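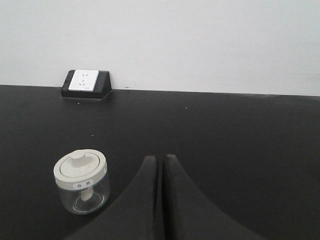 Socket at the back of the table, plain wall behind.

Home Guides Tracking Forum Search

How to keep track of a TV series when it goes off air for months

Quick one, typed up 2023-04-17 after the same thing got asked on the forum again. You follow a show, it stops, you forget it, it comes back and you've missed 3 episodes and had the ending spoiled at work. Here's how I do it. No paid apps. A spreadsheet, a calendar and ten minutes now and then.

I'll use Belville as the main one because that's the one people keep asking about. Macedo and Orkeck get a mention where they behave differently.

What you need

A spreadsheet, any sort.
A calendar on your phone that does reminders.
A list of what you watch. Write it down before you start, don't do it from memory as you go along. You will miss one.

Step 1. Sort out what sort of gap it is

Shows stop for different reasons and you track them differently.

Mid-season break. More episodes already made, date usually known or close to known. Orkeck does this every year, goes off before the holidays and comes back in March.

Between seasons. Renewed, no date. Belville at the moment.

Undecided. Not renewed, not cancelled. Macedo has been sat here ages.

Finished. Limited series, or cancelled. Take it off the list. Belov was sold as a one-off story and it ended, so it comes off, however many "season 2 release date" pages turn up when you search.

Put one of those four words next to each show: break, between, undecided, finished. Only those. If you start writing "probably renewed" and "might be back" the sorting won't work.

Step 2. Set up the columns

Title
Channel or service
Status (from step 1)
Last episode you watched, as season and number
Next episode date, blank if not known
Where you got the date
Checked on

That last column is the one people leave out. Put it in. A date you found months ago is not worth much if you can't tell it was months ago.

Last watched matters too. I had Belville down as season 2 finished when I'd stopped at episode 9, and went straight into season 3 with no idea who half of them were.

Step 3. Find the date properly

Order I look in:

The channel's or service's own page for the show.
Their press pages, if they've got any. Often dates go up there first.
The listings for your own country.
A fan wiki, but only to find out where the date came from.

Skip any page that gives a countdown with no source. Plenty of them fill in a date a year after the last one and call it expected. If you only find it on pages like that, leave the box blank.

Watch out for time zones. A late evening episode abroad can be the next day here. Write down the date you can actualy watch it, and if it's going out on a different channel here put that channel in, not the original one.

Step 4. Set reminders

Known date: one reminder the day before, one an hour before. The day before is for catching up.

Between, no date: repeat every month. The reminder should just say "check Belville" or whatever it is. Look, update the checked column, close it. If there's no news don't go reading theories for an hour.

Undecided: every three months is plenty.

Break: one reminder for the week it's due and that's it, unless the channel moves it. They do move it. Orkeck got shifted for sport and I sat down with my tea to a snooker match.

Step 5. Sort by date and leave it

Sort the sheet by next episode date. Blanks go to the bottom. Top of the sheet is now your viewing for the next few weeks. Don't colour it in, don't add ratings, or do, but do it on another tab.

Odair Fagundes on the forum keeps a second tab for finished shows with a line on what happened in each, so he can look it up if there's ever a revival. His is up to 51 titles. Bit much for me but it works for him and he's happy to share the layout, ask in the thread.

Things that go wrong

Episode numbers don't match. Some services count a double-length opener as one, others as two. Pick the service you watch on and stick to it.

Specials. Not in the season numbering most of the time. I put them as S, then a number, so Belville S1 is the christmas one.

Two shows with the same name. Put the year after the title.

Whole season drops at once. Only one date needed. Put it in as episode 1 and mark the row "all".

Sheet gets too slow on the phone. Somebody had one with 2,000 rows, every episode of everything on its own line. You don't need that. One row per show, change the number as you watch.

If you share the sheet with someone else in the house, have a last watched column each. Trust me on this one.

Will add a bit on importing from listings when I get chance. Corrections in the thread please, not by email, I lose them.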